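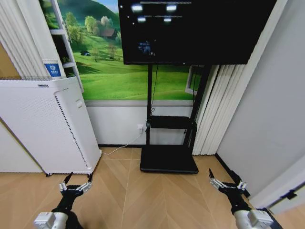 The screen, mural and air purifier in the refurbished family room at the Menport center.

MENPORT – The Hegazy Community Center has reopened its family room after refurbishment work that cost $2,214, the center's management said in May.

The room now has a large screen on a mobile stand and a countryside mural along one wall. It can be booked by residents' groups of up to 30 people.

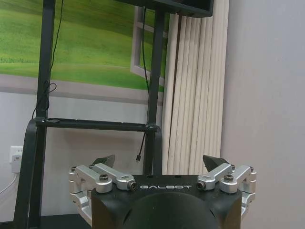 Who may book the room?
Any group registered with the center may book, as may individual residents of Menport.

"Families asked for a place that felt less like an office," said Mirjam Hauser, director of the center. "The mural was the first thing they chose."

The design was selected from 40 proposals – most of them landscapes – and installed by the local firm Dedberg.

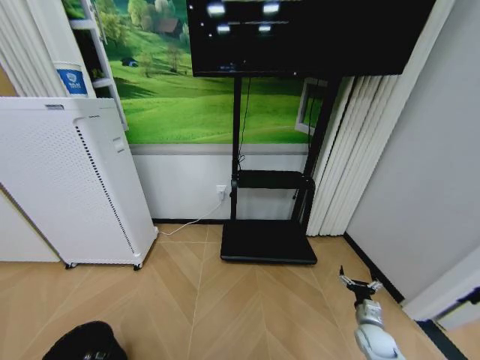 Under the new rules of use, each booking lasts 120 minutes. Groups are asked to pick up toys, bottles and paper cups from the floor before leaving and to keep power cords clear of the walkway. Doaa Kabbaj, who manages bookings, said the final ten minutes of each session are set aside for tidying.

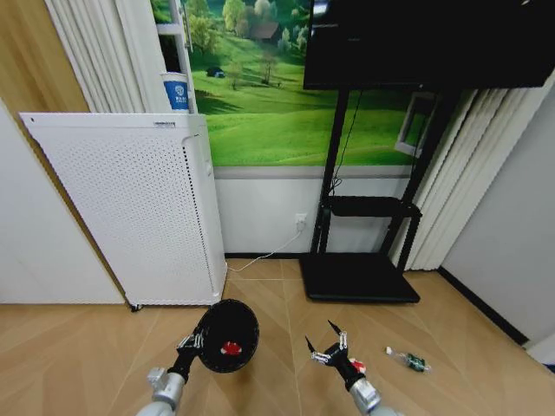

When is the room open?
Sessions begin at 9 a.m., and the last one ends at 7 p.m.

Booking forms are available at the front desk.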